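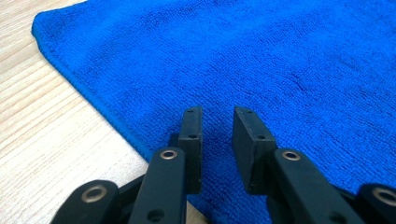 Juwita Yusof has a quote from Brikeva on her desk: 2,665 a month for towel folding at the Doswood laundry. She hasn't signed it.

The price leaves out the training hours — people squeezing towels between hand-held grippers, fold after fold.

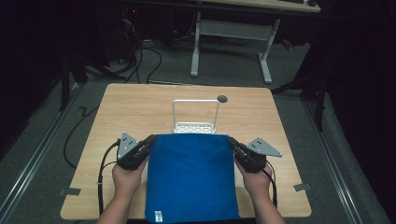
Brikeva wants 1,000 folds before it promises anything. "And who pays for those?" asks Yusof. Her budget has 40 hours in it. The salesman is due back on Tuesday.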